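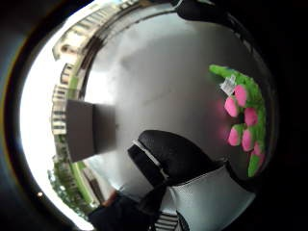 賃貸の更新をやめて中古マンションを買うまでの半年で覚えたことを、忘れないうちに書いておく。物件の良し悪しより、手続きと管理まわりの話が中心。探していた地域は中層の集合住宅が多く、クリーム色や白っぽい外壁に窓とバルコニーが何段も並ぶ建物ばかりで、外から見ても築年数の差はほとんどわからなかった。差が出るのは書類のほうだった。

最初に見るのは間取りではなく、管理費と修繕積立金の欄。広告の一番下に小さく書いてある。ローンの返済額だけで予算を組むと、あとで毎月の額が合わなくなる。うちは最初の試算でこれを入れ忘れて、候補を半分捨てた。

修繕積立金は安ければいいというものでもない。安いまま来た建物は、どこかで値上げするか、一時金を集めるか、工事を先送りするかになる。長期修繕計画の表をもらって、今後の値上げ予定が載っているか確認する。段階的に上がる方式だと、10年後の額が今の倍以上になっていることもある。

管理会社が出す「重要事項に係る調査報告書」は、仲介に頼めば取り寄せてくれる。有料。積立金の残高、滞納額、借入の有無、過去の修繕履歴がまとまっている。申し込みの前に見たいと言ったら、嫌な顔をする仲介と、普通に出してくれる仲介があった。

滞納額は合計だけ見てもわからない。1戸が長く溜めているのか、何戸も少しずつ遅れているのかで意味が違う。報告書には合計しか書かれていないことが多いので、管理会社に内訳を聞いてもらった。戸数までは教えてくれた。部屋番号は当然出ない。

総会の議事録も読んだ。過去3期分。これが一番役に立った。ある物件では、機械式駐車場の撤去の議案が2回続けて否決されていた。駐車場は半分空いていて、維持費だけかかっている。部屋は気に入っていたが見送った。

議事録には細かい揉め事も出てくる。自転車置き場のシール、ベランダの喫煙、上階の音、宅配ボックスに荷物を入れっぱなしの人。揉め事があること自体は気にしなくていいと思う。気にしたのは、同じ話題が何年も同じ書き方で残っているかどうか。

最終的に買ったのは、89戸の建物の中層階。外壁の塗り直しと屋上防水が終わって数年というタイミングだった。エレベーターは2基。次に大きいのは給排水管で、計画表にも入っている。

図面では配管の更新状況がわからない。専有部の給水管が何でできているか、交換したことがあるかは、売主に聞くしかない。告知書の「不明」が多い売主だったので、内見のときに洗面台の下を開けさせてもらった。遠慮していたらわからないままだった。

内見は3回行った。昼、夕方、雨の日。雨の日に共用廊下の水たまりを見られたのはよかった。ゴミ置き場と掲示板は毎回見る。掲示板に古い紙が貼りっぱなしの建物は、他のところも手が回っていなかった。

収支の管理にはVimikという家計アプリを使った。固定費を項目ごとに並べて、金利を変えたときの返済額を横に出せる。操作は少し癖があるが、管理費と積立金を別々に入れられるのが助かった。表計算が苦にならない人なら表計算で足りる。

ローンの事前審査は3行に出した。金利の差より、団信の内容と事務手数料の差が大きかった。金利の低いところが手数料込みで一番高くなるケースもあった。総支払額で並べてから比べたほうがいい。

あと、事前審査が通っても本審査で書類を追加される。うちは転職して2年目だったので、前の会社の源泉徴収票まで求められた。捨てていなくてよかった。

家具はMarchukの棚を2本だけ買い足した。あとは前の部屋のもの。越してすぐに大きい家具を買うと、コンセントの位置と合わずに困る。うちは実際に、冷蔵庫の脇の1口が完全に隠れた。延長コードで逃げている。

火災保険は仲介の勧めるものをそのまま契約しなかった。共用部分は管理組合が入っているので、自分で掛けるのは専有部分と家財。水漏れで下の階に迷惑をかけたときの個人賠償が、組合の保険に含まれているかどうかも確認する。うちの建物は含まれていたので、自分の契約からは外した。

引っ越しは8月だった。これは失敗。前の部屋の退去期限に合わせたらそうなった。エアコンの取り付けが混んでいて、最初の1週間は扇風機だけで寝た。夏に入居するなら、工事の予約を鍵の受け渡し日が決まった時点で入れること。

住所変更の手続きは思ったより長く続いた。免許証、銀行、カード、保険、勤務先。最後まで残ったのが車庫証明で、管理会社の承諾書が要る。郵送でやりとりして、手元に届くまで9日かかった。

入居した年に輪番で理事が回ってきた。断れる規約ではなかった。月1回の理事会に出て、請求書と見積書を見る。面倒ではあるが、買う前に報告書で見た数字が何を指していたのか、ここでようやくつながった項目がいくつもある。

理事会で今やっているのは管理委託費の見直し。別の会社からも見積もりを取っている。清掃の回数、管理員の勤務時間、緊急対応の範囲をそろえないと金額を比べられないので、まず仕様の一覧を作るところから。これに2か月かかった。

費用のことをよく聞かれるので書いておくと、物件価格のほかに、仲介手数料、登記、ローン関係、保険、固定資産税の精算、引っ越し代が出ていく。現金で用意する分は多めに見たほうがいい。うちは引っ越し代の見積もりが一番甘かった。

不動産取得税は忘れたころに通知が来る。軽減が使えるかどうかは建物の条件と申告しだい。自治体で必要書類が違うので、窓口に電話して確認した。5分で済んだ。

書類はファイル1冊にまとめてある。売買契約書、重要事項説明書、管理規約、使用細則、長期修繕計画、議事録。リフォームのときは使用細則が要る。床材の遮音等級が決まっていて、うちは工事の前に理事長への申請も必要だった。

次は給湯器の交換について書く予定。設置がパイプスペース内なので、選べる機種が限られる。今、見積もりを2社から待っているところ。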